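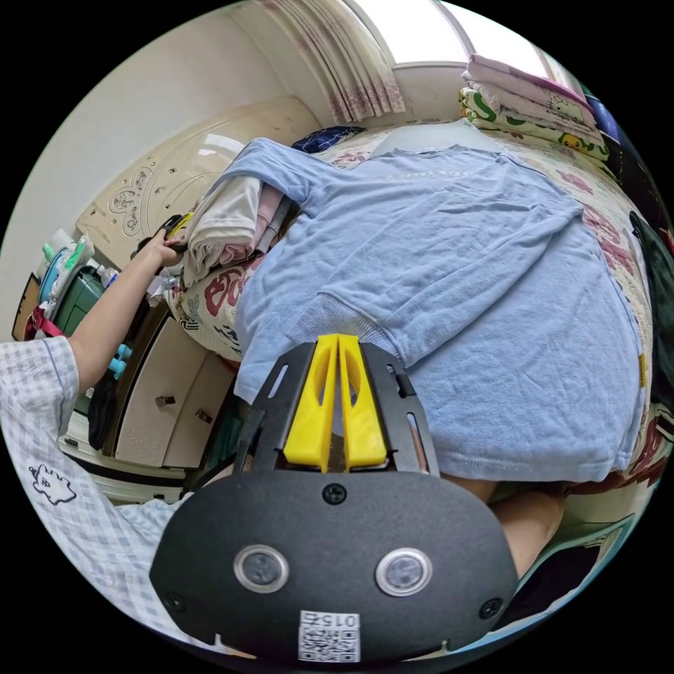 Members at Wellunthorpe keep asking whether they need to know how to program before joining Clutum. They don't. The first task is folding clothes with the hand-held gripper, and code starts after December.

How many recordings does each member submit?
700 per term. A garment must be laid flat before each one begins.

Can I work at home?
Yes. Any bed or table will do.
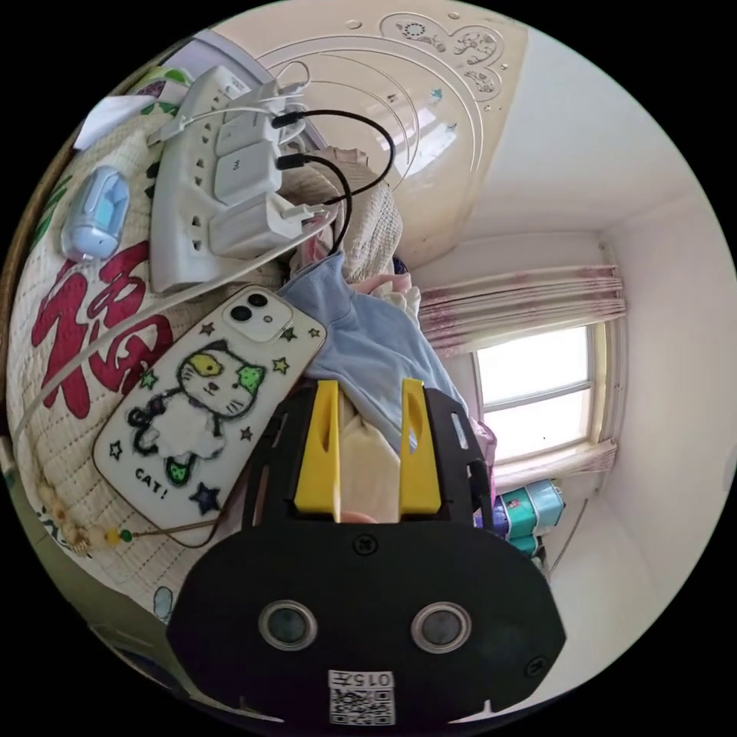 Upload files to Rind the same evening. Batches over 1000 are split in 2.

When is the Skumesport entry due?
27/01/2026. Late entries go on the reserve list.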